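We use cookies to remember your settings and to count visits. By continuing to browse you accept this. [Accept] [Manage choices]

Kitchen sim demos: how many before it's worth training?

werau_dan
OK so I've been at this since Monday and I need somebody to talk me down. I'm collecting demos in a simulated kitchen for a small imitation policy, the usual stuff, knobs and doors and the microwave. I drive the arm by hand with a cheap 3D mouse and save every episode I don't totally botch. The plan was 300 demos spread over 12 tasks. I'm at 251 and my wrist hates me.

My question is whether I should stop and train on what I have, or push through to the full set. The knob tasks are nearly done. The microwave ones are where I'm short, and they're also the slowest to drive. 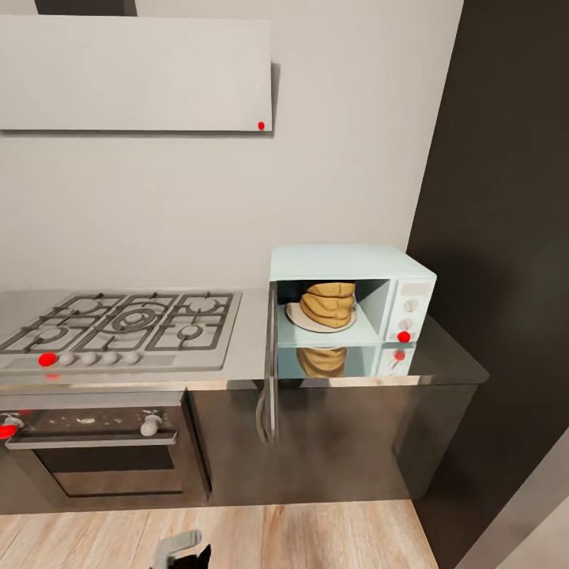

I keep going back and forth on the start poses too. Right now the arm begins in nearly the same spot every time with a tiny bit of noise on the joints, and I've got a feeling that's going to bite me. Also I've left the red marker dots on for everything (stove knob, hood, microwave) because they help me aim. Should I be rendering without them?

gridlock_pam
Train now! Seriously, stop collecting today and train on the 251. You'll learn more from one bad policy than from the next 49 demos. I did a run like yours in Brudau last winter and spent two weeks polishing a set that had the wrong camera in it. I could have caught that on day one.

torque_monkey
Gonna disagree with Pam a little. If the missing ones are all microwave, the set is lopsided, and a training run will mostly tell you that knobs are easier. I'd get the microwave tasks level with the others first and then train. What's the split?

werau_dan
Fair. Each task was supposed to get 25. The two microwave tasks are the ones lagging, everything else is at 25 or one short. I've been putting them off, because I keep clipping the open door with the wrist and then I have to throw the episode out.

gridlock_pam
Wait, why are you throwing those out? If you clip the door and recover, keep it! That's gold. A policy that has only ever seen perfect approaches has no clue what to do once it drifts.

torque_monkey
Only if the recovery is clean though. I've seen people keep everything and end up with an arm that bumps the door on purpose, like it's a required step, lol. I'd save them under a separate tag, train with and without, and compare.

halfstep99
On the dots: take them off, or at least render both ways. If your policy looks at pixels it WILL latch onto a bright red blob, and then you move to a setup with no blobs and it just sits there. If you log the actions and the full sim state you can replay the whole batch with the dots hidden. No need to drive anything again.

werau_dan
Oh man, I log state. I never thought of replaying it. That saves me a week, thank you!!

arroyo_bench
Careful with replays if there's contact. Mine drifted on door tasks when I replayed only the actions. Set the state at every step and re-render from that, don't let the physics run free. We use Rumano for our episode files at Arroyo and it does this with one flag, but a short script will do it too.

And while you're re-rendering, look at how shiny your counter is. Strong reflections gave our door detector fits, it kept finding a second appliance under the real one. I'd vary the shininess a bit between episodes.

halfstep99
I'd leave the counter alone for the first run, personally. Change one thing at a time or you won't know what helped.

arroyo_bench
Sure, if you've got the patience. I never do.

torque_monkey
Nobody answered the start pose thing. Yes, it's going to bite you. Widen it a lot. For the microwave demos you still have to do, start some from low and off to one side, some up near the hood, some already close to the door. You can't fix the old ones but you can stop making it worse.

gridlock_pam
Agree with all of that, and I still say kick off a training run tonight while you sleep. It costs you nothing but electricity.

werau_dan
OK here's where I've landed. Train overnight on the 251 as they are (happy, Pam?), re-render from state with the dots hidden tomorrow, then do the rest of the microwave demos with wild start poses and a "bumped" tag. Leaving the counter shiny for now.

gridlock_pam
Very happy. Post the curves, even if they're ugly!

werau_dan
Will do. First run is going now. It's 11 pm and the fan sounds like a hair dryer.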